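HOSP 1251: Textile Care in Accommodation Services
Unit 13 Handout: Terry Cloth and Other Pile Fabrics
Coordinator: Natalia Pacheco
Revised November 1, 2024

This handout accompanies the unit lecture and should be read before the practical session. Students are expected to be familiar with the fibre classifications covered in Unit 12.

1. Construction
Terry cloth is woven from two sets of warp yarns. The ground warp is held under tension and forms the base of the fabric. The pile warp is held slack, so that each beat-up of the reed pushes the surplus yarn into loops. The loops increase the surface area available to take up water. Long loops absorb more but snag readily and are slow to dry.

2. Borders
Most bath towels carry at least one flat woven band, known in the trade as a dobby border. The pile is suppressed in this area and the weft is often of a contrasting colour. A border may shrink at a different rate from the surrounding pile, producing the puckered edge familiar to laundry supervisors.

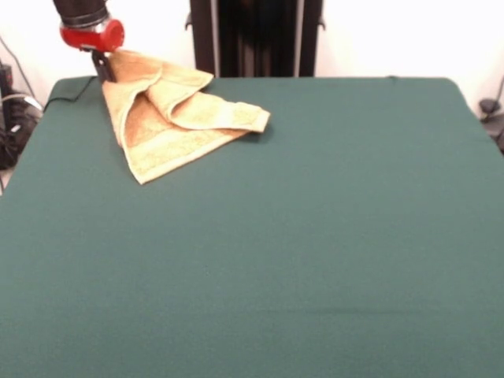 Figure 1. Terry towel in light golden beige with a darker woven band.

3. Laundering
New towels should be washed before being placed in service, as residual finishing agents reduce absorbency. Fabric softener is not recommended at any stage. In the Ocampo case study (see reader, p. 90), a property which had used softener in every cycle reported repeated guest complaints until the product was withdrawn.

Snagged loops are to be trimmed level with the pile and must not be pulled.

4. Replacement
Linen stock is assessed on greyness, thinning of the pile and condition of the selvedge. Towels withdrawn from guest use may be recoloured or cut down for cleaning cloths, according to the policy of the property.

Preparation for the practical
Read pages 13 to 21 of the Lostis workbook and complete the absorbency worksheet. Closed footwear is required in the laundry. Worksheets are to be submitted to the coordinator at the start of the session.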